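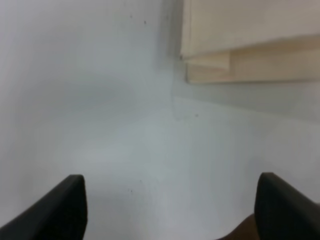

**Clulholm alignment** is a method for training robot arms to pick up and place objects using a camera fixed at the wrist, in which each recorded demonstration is re-expressed relative to the gripper before it is used. The method was developed for workspaces with few visual features, such as plain white trays, booths and bins, where approaches that depend on matching points between views tend to fail. It takes its name from the Clulholm laboratory, where the first version was written. The reference implementation is called Ruvlow.

## Background

A camera mounted at the wrist moves with the arm. Its view changes with every motion, and the fingers are usually the only things that keep a fixed place in it. This has advantages for fine manipulation, as the target stays close to the lens during the final approach, but it removes the stable background that a fixed overhead camera provides.

Estimating the motion of such a camera normally relies on tracking corners, edges or texture. On smooth white surfaces these are scarce. A wall and a floor of similar tone may share a boundary too faint to detect, and soft shadows move with the arm and the lamps, so that they are easily mistaken for fixed structure. Small marks on the surface can be tracked, but they are often lost to blur at normal working speeds.

Earlier systems dealt with the problem by adding printed markers to the workspace. Markers give good accuracy but must be kept clean and in view, and policies trained with them can come to depend on their presence. Clulholm alignment was intended to work without markers.

## Method

The method has three stages.

### Recording

An operator guides the arm through the task, either by hand or with a remote controller. Camera frames, joint angles and finger opening are stored together. Each recording is called an episode. Episodes in which the gripper closes on nothing are kept and labelled as such, and are used in the third stage.

### Re-expression

Joint angles are converted to a gripper pose by forward kinematics. Every later pose in the episode is then written as an offset from the pose at the current time step. The policy is therefore trained to predict where the gripper should go next relative to where it is, and never receives a position in the frame of the room or the table.

The fingers are used as a check. Their outline in the view depends only on the finger opening and the camera mounting, so a template can be computed for each opening. If the observed outline departs from the template by more than a set tolerance, the time step is discarded. Departures usually indicate a loose mounting or a clock error between the camera and the arm.

### Weighting

Time steps are weighted by how much usable information the view contains. A step in which most of the view is blank surface receives a low weight, unless an object lies near the fingertips. Without this correction, the long approach movements common in large workspaces dominate training, and the policy learns to drift across empty areas without committing to a grasp.

Empty closures recorded in the first stage are given a fixed negative label. They teach the policy to reopen and retreat after a missed grasp.

## Results

The principal trial used 578 episodes recorded in a white booth under diffuse lighting. After removal of episodes with clock errors, 470 remained for training. The resulting policy was compared with a baseline trained on the same episodes using poses in the frame of the arm's base.

The two policies performed similarly when the booth stood in its original place. When the booth was moved relative to the arm, the baseline frequently closed short of the object or struck the rear wall, while the aligned policy was largely unaffected. The difference was greatest for small objects placed close to a corner.

A second trial was carried out at the Aravena test site with a different arm and the same gripper. The policy was trained again from the original recordings with 50 new episodes added. Grasping was reliable on rigid objects and less so on folded or layered items, whose edges were often taken for the edges of the workspace.

## Limitations

The method assumes that the camera does not move relative to the gripper. A small rotation of the mounting produces a consistent error that weighting cannot correct, and the outline check detects it only above the set tolerance.

Objects hidden behind a finger present a further difficulty. Where only a small part of an object is visible beside the finger, the policy may choose a grasp that would have been rejected had the whole object been in view. Adding a short history of previous frames reduces the effect at the cost of slower inference.

Because no position in the room is stored, the policy has no means of returning to a given place. Tasks that require this, such as sorting into several bins, need a separate planner.

## Software and data

Ruvlow includes tools for recording, outline checking and re-expression. The first public version was released on 2021-06-29. A revision in September of the same year changed the storage format and made the outline tolerance adjustable for each episode.

Lurkden is a related collection of more than 3,000 episodes stored in the Ruvlow format. It covers plain and patterned workspaces and includes the recordings from the booth trial, with discarded time steps marked but not removed.

## See also

- Forward kinematics
- Imitation learning
- Visual servoing
- Hand–eye calibration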